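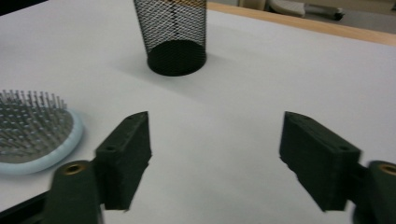

Vallach gripper

Search this wiki Go Advanced

April, by the Resuvside wiki editors

The Vallach is a handheld parallel gripper, built in pairs at the Rarstead shared workshop and used to record two-handed tasks for robot arms. The fingers are 3D-printed blocks with angled upper faces and flat inner gripping surfaces. Brass threaded inserts are set into bosses on the body. Printed parts for one pair weigh 164 g. A finger takes 36 minutes to print.

Trials are run over a white work surface with household items. One layout uses a hairbrush and a black mesh cup. The brush is pinched at the neck, where handle meets head, and both units may close on it together, one from each side.
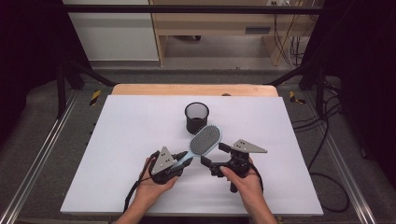 Finger opening is logged at 200 Hz. The cable exit was moved in revision 13 after strain on the connector caused dropped readings. Earlier revisions used heat-set inserts of a shorter type, which pulled out under repeated tightening.

The Bondarchuk, a later design from the same workshop, keeps the Vallach body and replaces the fingers with a narrower set. Parts are not interchangeable before revision 13.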